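Subject: Re: [hestbridge-exchange] Host family placements, Flulitz, July intake
From: Kornél Orbán

Cheuk-hei Lui wrote:
> Two questions before I send the joining notes to the July group.
> 1. The old notes say students change trains at Sawatzky and wait
> for the 18:10 bus. Is that still correct?
> 2. Three parents have asked whether the host families provide
> bedding and towels, or whether these have to go in the luggage.
> I would like one answer for everybody.

Answers in order, with the other changes to the notes underneath. Please paste the sections in as they stand.

1. Travel from the airport

The 18:10 bus has been withdrawn. The last bus from Sawatzky to Flulitz now leaves at 17:25, from the stop on the far side of the footbridge. A student who misses it should stay in the station and ring the host family. The taxi fare is 100 in local currency and the driver will want cash. Single bus tickets are bought on board and the driver does not give change for large notes.

Anyone landing after 15:00 will not make the connection. Put those students on the Uvero coach, which runs direct and takes 24 passengers. Seats have to be booked by name and the booking closes at noon the day before.

2. Bedding and linen

All host families provide a made-up bed and one bath towel. Students should bring a second towel for the lake. Sleeping bags are only needed for the two nights at the hostel, where sheets can also be hired at the desk.
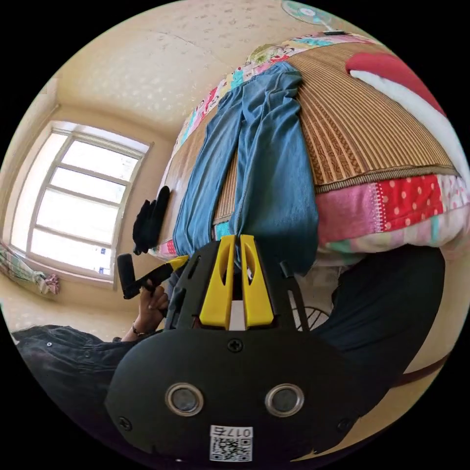
3. Luggage

One case up to 20 kg and one small bag. The coach hold is shared with another school and the operator has refused extra cases before. Musical instruments travel in the hold unless a seat is paid for. Medicines go in the small bag with a copy of the prescription.

4. Money

The programme fee covers meals with the family, the hostel and the language classes. It does not cover lunch on free days. Last year's students spent some 900 over the month, most of it on lunches and weekend train fares. The bank in Flulitz closes for lunch, but the cash machine by the post office takes foreign cards.

5. Laundry

Families do one wash a week for the student, normally with their own. Clothes that need separate treatment should stay at home. At the hostel there is a coin machine in the basement and a drying room next to it, locked at 21:00.
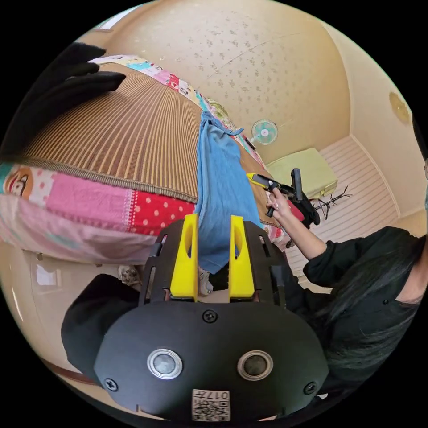 Cheuk-hei Lui: the fee paragraph needs a line on the deposit. Two families at Hestbridge have read the current wording to mean that it is taken off the final payment, and it is refunded separately after the return flight. Could the coach deadline also go in bold at the top?

Both accepted. The deposit line should read: "The deposit is held until the student has returned and is then paid back to the account it came from." For the coach, put the deadline in the covering email as well as the notes.

One item is still open. The family in the mill house can take two students, but only if they share a room. I will confirm the pairing when I have the second consent form.

Kornél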